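Lellgate Bus Stop Names

A list of bus stop names in and near Lellgate, with what people call the stops when they're giving directions. The second column is the useful one.

What's in it

There are 300 stops in one CSV file, stops.csv, with 12 columns. Most of them explain themselves. The ones that don't:

official_name: as printed on the timetable, including the spelling mistakes.
spoken_name: what you'd say to the driver. "Brurlow Cross (opp.)" is "the chip shop", and has been through three changes of owner and one spell as a tanning salon.
side: which side of the road, given as a compass point. Two stops on the Brurlow loop are listed as facing each other and both facing north. I have stood there. I still can't fix it.
landmark_gone: yes if the thing the stop is named after has been knocked down. This is yes for 34 stops, among them Station Road, Old Station and New Station.

How it was collected

Kristóf Szénási typed up the timetables. I rode the routes and asked people waiting where they thought they were. Answers were taken down as given, apart from swearing, which is marked with an asterisk. Where two people disagreed, both names are kept, separated by a semicolon. Where they disagreed loudly, see the notes column.

Known problems

The 12 used to be the 3 and then became the 12 again in January. Rows from the gap may carry either number. Stops outside the Igwe hardware shop were moved twice while we were working, and the coordinates are for wherever the pole was when I got off.

Apostrophes are a lost cause. Please don't open an issue about St Anne's.

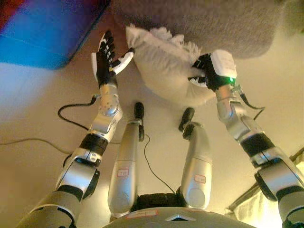
Using it

Take it, change it, print it on a tea towel. A credit to Waqas Satti and Kristóf Szénási would be nice. If you load the file in a spreadsheet, set the route column to text first, or the 3A and the 3E2 will come back as something a physicist might enjoy.

Corrections are welcome by pull request. Please give the stop, the side of the road and how long you've been calling it that.

To do

Add the night routes
Find out what a Zuvano Halt is, or was
Ask the depot about Brurlow again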